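Course: Choosing Automation Equipment, March group
Handout 8, prepared by Uliana Shevchuk

## The Prandon two-arm kit: what to ask before you order

The Prandon kit is offered by the firm Vurkach. It has two arms, two hands with fingers and a control program. In this session we study only soft goods, because the sales text of the kit speaks very much about them.

A rigid box forgives a bad grip. A film or a balloon doesn't forgive it. Please read pages 2 and 3 of the offer first and mark each place where the word "gentle" is used without a number.

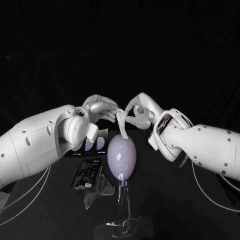 *Fig. 1. Both hands on the white strip, with the balloon under it.*

### Points for the review

- **Shared grip.** When two hands hold one narrow thing, each hand pulls on the other. Ask which arm leads.
- **Tools.** Ask if the hand uses ordinary scissors or needs a special holder. In Figure 2 it is a pair with a yellow handle, held in the right hand.
- **Cables.** Ask for the free length when the arm is fully extended.
- **Service.** The offer includes 308 hours of remote support. It does not say in which time zone.
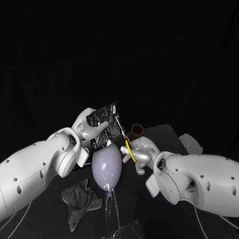

Geeta Maurya wrote to me after the last session that the support hours matter less to her than the price of spare fingers, and that Vurkach should put this price in the offer. I agree, so please add it to your list.

### Homework

Compare the Prandon offer with the one from Groen. Write one page, and bring 2 questions for the seller.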